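7주차 강의노트 — 로봇은 집안일을 할 수 있는가 (조작 파트)

과목: 서비스 로봇 개론
정리: Ida Lenz / 지난 학기 노트에 덧붙임. 급하게 쓴 부분 많으니 틀린 거 보이면 메일 주세요

0. 공지부터

- 6주차 과제 아직 안 낸 사람 오늘 자정까지. 그 뒤는 감점
- 중간고사 범위는 이번 주까지. 8주차(이동+조작)는 안 들어감
- 실습 조 편성표는 게시판에. 3조하고 5조 시간 바뀐 것 확인
- 읽기자료 두 개 중 Janssen 글은 필수, Reuter 글은 선택. 근데 Reuter 쪽이 더 쉬움. 먼저 읽어도 됨

1. 질문을 좀 쪼개자

"로봇이 집안일 할 수 있나요?" 이 질문은 답이 안 나온다. 최소한 네 개로 나눠야 함.

(가) 한 번이라도 할 수 있나
(나) 같은 자리에서 반복해도 되나
(다) 물건이나 집이 바뀌어도 되나
(라) 사람이 안 보고 있어도 되나

데모 영상은 대부분 (가). 논문은 (나)하고 (다) 사이 어딘가. 제품이 되려면 (라)까지 가야 한다. 뉴스 기사에서는 (가)를 보고 (라)라고 쓴다. 기사 읽을 때 어느 단계 얘긴지 먼저 표시하는 습관.

시험에 나옴: 주어진 사례가 (가)~(라) 중 어디인지 쓰고 근거 두 줄.

2. 이미 되는 일

- 바닥 청소. 이건 팔이 없다. 접촉이 단순하고 실패해도 다시 지나가면 됨
- 잔디깎기. 같은 이유
- 식기세척기, 세탁기. 로봇이라고 안 부르지만 자동화로는 제일 성공한 사례. 사람이 넣고 빼는 건 그대로 남아있음 → 이 "넣고 빼는" 부분이 지금 연구 주제의 절반쯤 된다고 봐도 됨

공장 쪽은 다르다. 부품 위치가 정해져 있고, 조명 고정, 그리퍼도 부품에 맞춰 깎는다. Galang 선생 특강(5주차) 때 나온 Voß 포장 라인 얘기 기억할 것. 품목 하나 바뀌면 그리퍼 손가락부터 새로 설계했다고 함. 팔 자체 가격보다 이런 주변 비용이 더 든다는 게 그날 요지.

3. 공장 → 가정, 뭐가 무너지나

3.1 위치
지그가 없다. 컵은 어제 그 자리에 없음. 카메라로 매번 새로 찾아야 하고, 손목이 물체를 가리면 찾은 것도 다시 놓친다.

3.2 재질
단단한 것: 비교적 쉬움
천: 접힘 상태가 무한대. 수건 개기가 아직도 논문 주제인 이유
얇고 긴 것: 휘어짐. 잡은 데하고 끝부분이 따로 논다
부서지는 것: 힘을 조금만 줘야 하는데 조금만 주면 미끄러짐

3.3 성공의 정의
나사는 조였나 안 조였나로 끝. 침대 정리는? 꽃 꽂기는? 평가 기준을 사람이 정해줘야 하고 사람마다 다르다. 이 부분 다들 가볍게 넘기는데 실습 보고서에서 제일 많이 깎이는 데가 여기임.

3.4 뒷처리
떨어뜨렸을때 누가 줍나. 로봇이 주울 수 있으면 (라)에 한 발 가까워짐. 못 주우면 성공률이 아무리 높아도 사람이 옆에 있어야 함.

4. 숫자 읽는 법

Drilum 벤치마크 표를 나눠준 사람은 그걸 보면서. 서랍 열기 과제에서 시도 100번, 성공 42번. 이걸 "42퍼센트"라고만 쓰면 정보가 반이 날아감. 꼭 같이 적을 것:

- 시작 위치를 바꿨나? 얼마나?
- 실패하고 다시 한 것도 성공으로 쳤나?
- 중간에 사람이 손댔나?
- 한 번에 걸린 시간

Bimau 팀은 시연 데이터를 최대 3000개까지 늘려가며 비교했는데, 같은 부엌에서는 계속 좋아지고 다른 부엌으로 가면 중간부터 거의 평평해진다. 그래프 모양을 기억하세요. 축 라벨은 안 물어봄. 데이터 양보다 다양성 얘기를 하려고 넣은 그래프.

5. 양팔 작업

왜 두 개나 필요한가. 한쪽이 잡고 한쪽이 움직이는 일이 집에는 너무 많다. 병뚜껑, 봉투 벌리기, 옷걸이, 껍질 까기. 한 팔로 하려면 물체를 어디 고정해야 하는데 그게 또 지그임.

양팔 분류(시험 범위):
- 독립형: 왼팔 오른팔이 각자 다른 일
- 순차형: 한쪽이 끝나야 다른 쪽이 시작
- 결합형: 두 팔이 같은 물체를 동시에

결합형이 제일 어렵다. 두 팔이 서로 밀면 힘이 안으로 쌓이고(내력), 위치제어만 하면 물체가 망가지거나 팔이 멈춘다. 임피던스 제어는 4주차 노트 참고, 수식 다시 안 씀.

원격조종으로 시연을 모을 때 문제 하나 더. 사람이 조종하면 대개 한 팔만 집중해서 움직이고 다른 팔은 놀고 있음. 그 데이터로 학습하면 로봇도 그렇게 논다. Moushumi Fakir 조교가 작년에 Tamar 데이터 정리하면서 제일 많이 한 불평이 이거.

6. 사례: 꽃 꽂기

별 쓸모 없어 보이지만 3절의 어려움이 거의 다 들어있어서 고른 과제. 마른 줄기는 가늘고, 세게 쥐면 부러지고, 화병 입구는 좁을 수도 있고, 줄기 끝은 잡은 데서 멀다.

볼 것:
- 줄기 다발을 어디서 쥐나. 높게 쥐면 아래끝이 흔들리고, 낮게 쥐면 손이 화병 입구에 부딪침
- 입구 모양. 키 큰 원통형은 여유가 있고 둥글고 낮은 쪽은 구멍이 좁다. 같은 "꽂기"라도 허용 오차가 다름
- 누워 있는 꽃다발을 집는 문제. 손가락이 테이블에 닿기 직전까지 내려가야 하고, 꽃송이 쪽을 누르면 망가짐
- 다발은 하나의 물체인가 여러개인가? 인식 모델은 하나로 보는데 손가락 사이에서는 여러 개로 행동함

언제 놓을지도 문제다. 줄기가 입구에 들어간 것과 화병 안에서 안정적으로 선 것은 다른 상태. 너무 빨리 놓으면 다발이 기울면서 화병까지 끌고 넘어갈 수 있음. 사진 한 장으로는 판단 안 되고 앞뒤 몇 초가 필요하다.

토론 (조별 15분): 아래 상태에서 오른팔이 지금 놓아도 되는지 판단하려면 어떤 센서값이 더 있어야 하나? 왼팔은 5절 분류 중 어디에 들어가나? 답 하나로 안 모여도 됨, 이유를 적을 것.

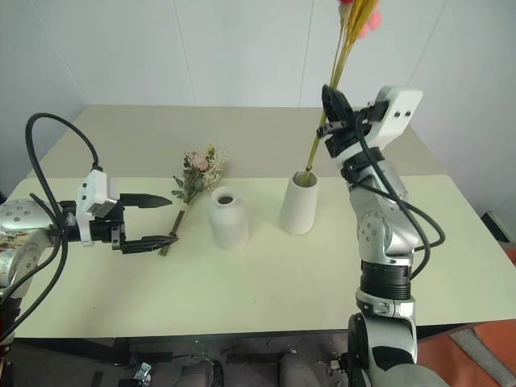
7. 그럼 언제 되나

연도 예측은 안 함. 대신 순서는 어느 정도 말할 수 있다.

먼저 올 것: 물건이 단단하고, 실패가 싸고, 사람이 근처에 있는 일. 식탁에서 그릇 모으기, 장난감 상자에 넣기, 매장 선반 앞줄 맞추기.
그 다음: 빨래 옮기기(개기 말고), 식기세척기 비우기. 유리컵 때문에 생각보다 늦을 수 있음.
한참 뒤: 요리 전 과정, 아이나 노인 몸에 닿는 돌봄. 기술 말고 책임 문제가 따로 있음. 12주차에서 다룸.

Janssen은 이 순서에 반대한다. 가정보다 세탁공장이나 급식소 같은 반쯤 정돈된 곳이 먼저고, 집은 거기서 값이 떨어진 다음이라는 주장. Reuter는 집 구조를 로봇에 맞게 조금 바꾸는 쪽(손잡이, 선반 높이)이 빠르다고 봄. 둘 중 하나 골라서 반박문 쓰는 게 이번 과제.

8. 과제

- 본인 집 또는 아르바이트하는 곳의 일 하나 고르기. 청소기 돌리기는 제외
- 동작 단위로 나누고, 단계마다 3.1~3.4 중 걸리는 것 표시
- (가)~(라) 중 현재 수준 판단 + 근거 자료 최소 하나
- 위의 반박문은 별도로 한 페이지
- pdf로. 한글파일 안 받음

실습실은 오후 4시부터 열려 있음. 양팔 장비 쓸 조는 Fakir 조교한테 먼저 예약하고, 비상정지 위치 모르면 전원 넣지 말것.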